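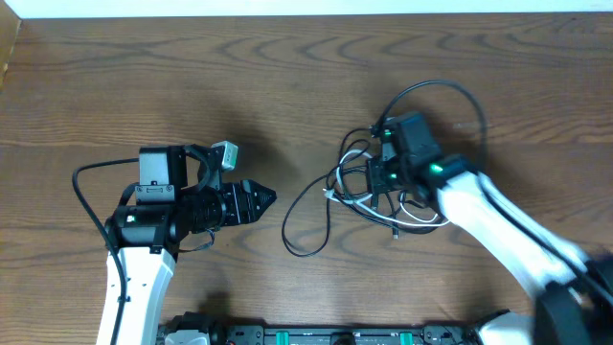 May
By Naomi Were

I have been reading about table oil for most of a month, which is not how I planned to spend it. What started it was the man at Vandoron, who sold me the table and then, while I was signing for it, asked me what I was going to put on it. I said plates. He gave me a look I have since seen on the faces of several other people who sell things in tins.

The table is wood, medium brown, with a wavy grain that runs all over the place if you follow it with a finger. I like it very much. I'm saying so early on because most of what follows is complaining, and none of it is aimed at the table.

What bothers me is how much I am supposed to believe about it. The tag said the grain pattern was "a signature of slow growth." Maybe so. I went looking for what that meant and found one page telling me wavy grain comes from stress on the trunk, another telling me it's inherited, and a third that wanted my email address before it would tell me anything. All three agreed it makes a table worth more. I would have paid the same for straight lines. I picked this one for the size, 83 inches the long way, and because it didn't rock when I leaned on it in the store.

The tag did not say what kind of wood. I asked. He said "a hardwood." I asked which one and he went to get someone, and that person said it varied. I left it there. I still can't tell you, and I have stopped trusting the people online who can name any board from across a room.

Then there is the oil. Vandoron pushes a brand called Tenen, $40 for a tin I could close my hand around. According to the label it feeds the wood. I have trouble with this word. The tree is gone. It isn't hungry. Oil soaks in a little way, the surface gets darker, and a water drop sits up on top for a while instead of spreading. That's a perfectly good thing for oil to do and I don't see why it has to be dressed up as dinner.

The label also promises protection through 2,000 wipes. Whose wipes? A dry cloth? The green side of the sponge, pushed by somebody going after cold oatmeal? I wrote to the address on the tin and got a nice reply thanking me for my interest in wood wellness. I read it out loud at supper.

My neighbor Jinlong Yu has refinished more furniture than I have owned, so I took the question over to him. He laughed at the price, went down to his basement and came up with a jelly jar of something yellowish with no label at all. He says it's the same kind of stuff, and he may be right, but "a jar from Jinlong's basement" isn't much stronger evidence than "a tin from Tenen." He didn't mind hearing it. He told me to try both on the underside and quit talking.

So I did. I got on the floor with a flashlight and masking tape and marked off patches on the bottom of the top. One got Tenen, one got the jar, one got plain mineral oil from the drugstore and one got nothing. I gave each of them 4 days, rubbed them again, and waited some more. I dripped water and coffee onto scraps too, which were left over from something else, so I won't lean on that part.

What I can report is that the three oiled patches look darker than the bare one and I can't tell them from each other. My husband picked the drugstore patch as the best. My sister picked the jar. Neither of them knew which was which, and when I asked my sister again the next morning she picked a different one. I know the underside isn't the top. It gets no sun and nobody sets a mug on it. If somebody wants to tell me Tenen pulls ahead after five years, I can't argue, and neither can they until five years have gone by.

The advice I trust least is about scratches. Half the internet says rub a walnut on it. I tried this on an old cutting board and got a scratch with walnut in it. It did look darker, the way anything looks darker with nut oil on it. By the end of the week I had to hunt for the spot, but I'd had to hunt for it before, so what did I learn? The other half says scratches add character, and I notice that's mostly said by people who have something to sell you or who made the scratch.

There's a shop called Huamán out past Flernarness that will sand and finish a top if you haul it to them. I called for a price. The woman on the phone asked if there was anything wrong with it. I said no, not that I could see. She asked why I was calling, then, and I didn't have a good answer. She said wipe it with a damp cloth, wipe it again with a dry one, and call back if it starts feeling rough. She didn't mention feeding. I'd send anyone there on the strength of that one call, though I admit I haven't seen a single thing they've made.

For now the top has had one coat of the drugstore oil, put on with an old T-shirt in the evening and buffed off before bed. I laid the rag flat outside on the concrete to dry, out of habit, after a lifetime of being told oily rags catch fire in a heap. Jinlong says mineral oil won't do that and his jar would. I haven't checked, and I'm not planning to test it.

The Tenen is under the sink with most of it still in there. If you live close by and believe in it, come get it. Bring your own rag.

Contact | Copyright Naomi Were | Back to top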